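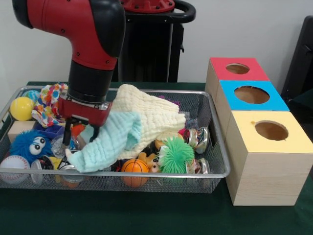

Meltinix Tidy: data card

Version 2, released 5/24/24. Maintained by the Malow household robotics group.

Summary

Meltinix Tidy records a single robot arm emptying a heaped wire tray of toys, balls, cloths and cans. It was built to test whether a general pick-and-place policy can manage a chore most people finish without thinking. At present it can do parts of it.

Task

The arm takes one item per attempt, lifts it clear of the tray rim and releases it away from the pile. Any item may be chosen. An attempt ends on release, on a drop, or after 20 seconds.

Setup

Arm with a two-finger gripper, mounted behind a table with a dark green cloth. Wire-mesh tray on the table, with wooden targets next to it: three boxes, each with a round hole in a coloured top (red, blue, pale yellow). The boxes are used only in the "post" split, where small items must go through a hole.

Splits

clear: tray to bare table
post: tray to box
cloth: towels and other fabric only

Labels

Each attempt has an outcome (placed, dropped, missed, timeout) and an item class (rigid, soft, cloth). Where two items come up together, the outcome is "missed" and the field multi is set to true. Labels were entered by one annotator and checked by a second.

Baseline results

The Patel baseline fails on 23 per cent of rigid items and on almost twice that share of cloths. Most cloth failures are snags: the towel lies across several other objects and drags them with it. Cans lying on their side against the rim are the next most common fault. The Visser planner is slower but causes fewer drops.

Limits

One table, one tray and one arm. No people reach into the workspace. Nothing here supports a claim about tidying a real room, where items are spread out and some must not be touched.

Known issues

17 attempts in the cloth split have no outcome label. Skip them when scoring. Timestamps in version 1 were offset and should not be mixed with the current files. A corrected cloth split is planned for October.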